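Parts Sorter, part-time – Rornier repair and spares room

Rornier is looking for two people to sort and put away small parts at our Paisan Road building. The job is part-time, mornings only, and runs through April with a chance of staying on.

What you will do

Small parts come back to us mixed together in bags and boxes. You will sort them by type, put them in the right drawers and keep the stock list up to date. We have nearly 400 drawers in use and the list has 3,462 lines, so you need to be comfortable with repetitive work.

You will also pull parts for the repair benches when a request slip comes through, and wipe down the tables at the end of your shift.

What we ask for

Good eyesight (glasses are fine) and steady hands
Able to sit or stand at a table for a full morning
Basic reading and typing in English
No experience needed – Daranee Sangkhawat trains all new sorters during their first week

Where you will work

Sorting is done at white tables with yellow-framed organizers and clear plastic drawers. The drawers pull all the way out, so you can take one to your seat and put it back when you finish.

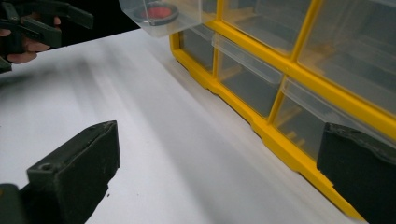 How to apply

Write a short note with your name, phone number and the mornings you can work. Leave it at the front desk in Room 206, marked for Wiroj Inthanon. Applications close at the end of December 2025. Please do not send original certificates – we can't return them.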